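Mirnis House Residents' Association
Minutes of the general meeting

Held Saturday, September 26, 2026, in the shared kitchen, ground floor.

Present: 12 members. Quorum met. The chair opened the meeting after the building manager had handed out the agenda.

1. Minutes of the May meeting

Approved with one correction. Item 6 should read "second floor laundry," in place of "second floor landing." The secretary will file the corrected copy.

2. Coat closets

The chair went over the closet work carried over from May. The old coat closets by the kitchen were taken out over the summer and the white Brindulance units put in. Two matters were left open: the metal fittings, and who uses which compartment.

On the fittings, the maintenance member reported that the Brindulance brackets come in parts and have to be put together before they go up. The bar goes into the opening in the bracket plate, and it has to go in straight. If it is forced at an angle it binds and has to be backed out. Members who have offered to help with the remaining sets were asked to look over the parts before starting and to keep the screws for each set in a separate cup.
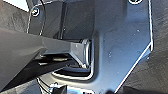
Bar and black bracket plate, item 2.

A member asked if the older Adwood brackets in the storage room could be used up first. The maintenance member said no, the holes do not line up with the new units. The Adwood brackets will be offered to residents until the end of the month and then go to scrap. One resident asked to have four of them for a garage shelf. Agreed.

A question was raised about weight. The leaflet that came with the units gives a limit for the shelf but says nothing on the hooks. The building manager will write to the supplier. Until there is an answer, the hooks are for coats, jackets and shirts only - no backpacks, tool bags or wet tents.

3. Hangers and clothing left behind

Several members said the compartments were filling up with clothing that stays for weeks. Others said they had nowhere to put a coat when they came down to eat. There was a long discussion. One member felt the closets should be cleared every Sunday night. Another said this was too strict for people who work away and come back on different days. A third suggested name tags, which were tried in the old building and fell off.
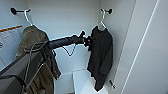 After discussion it was agreed that clothing may hang in the shared closets for seven days. After that the floor representative moves it to the lost property shelf in the laundry, where it stays for 20 days. Items not collected by then go to the charity shop. A notice will be put up before the first clearing so that everyone has fair warning.

It was also agreed that hangers belong to the closets and are not to be taken upstairs. The same kind of wire hanger will be bought again when more are needed. A member asked for wooden ones for heavy winter coats. The chair said they cost more and take up more space on the hooks, and the matter can come back in winter if the wire ones bend. Two members asked that their support for wooden hangers be noted.

Moved and seconded that the seven-day rule be adopted. Carried, 10 in favor, 2 against.

4. Kitchen seating and shelf space
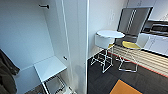 The kitchen sign-up sheet has been full on most evenings, and members asked for more places to sit. The building manager had priced extra seating from Zeng at 200 dollars delivered. Some thought this was money well spent. Others pointed out that the space near the counter is already tight when a wardrobe door is open. The two bar stools side by side near the counter are used at breakfast and members want them kept there. It was agreed to measure the floor with the doors open before ordering anything. The flat shelf inside the wardrobe is to be kept for hats, gloves and small bags. Groceries are not to be stored on it.

A member asked that people push the stools in when they leave. Agreed without a vote.

Wall marks in the kitchen were mentioned. The maintenance member will try a damp sponge first and touch up with paint if that does not work. There is half a can of white left from the hallway, though it may not be the same white.

5. Money

The balance in the house account stands at 741 dollars. The closet units were paid for out of the building budget and do not come out of this amount. Replacement hangers will. Spending of up to 30 dollars on hangers was approved. The seating is on hold until the measurements are in.

6. Other business

The bulb over the back stairs is out again. Reported to the manager, who will check the fixture this time and not only the bulb.

Recycling: flattened boxes only. The closet packaging filled the bin for two weeks and the hauler left a note.

A member asked for the kitchen window to be looked at before the cold weather - it does not close fully at the bottom. Added to the maintenance list.

7. Actions

Maintenance member: finish the remaining bracket sets, clean the wall marks, check the window.
Building manager: write to the supplier about the hooks, check the stairs fixture, measure the kitchen floor.
Floor representatives: put up the notice on clothing, then start the clearing.
Secretary: correct and file the May minutes, buy hangers.

The next meeting will be held in the same room. The date will be posted by the mailboxes. The chair closed the meeting at 11:40 a.m.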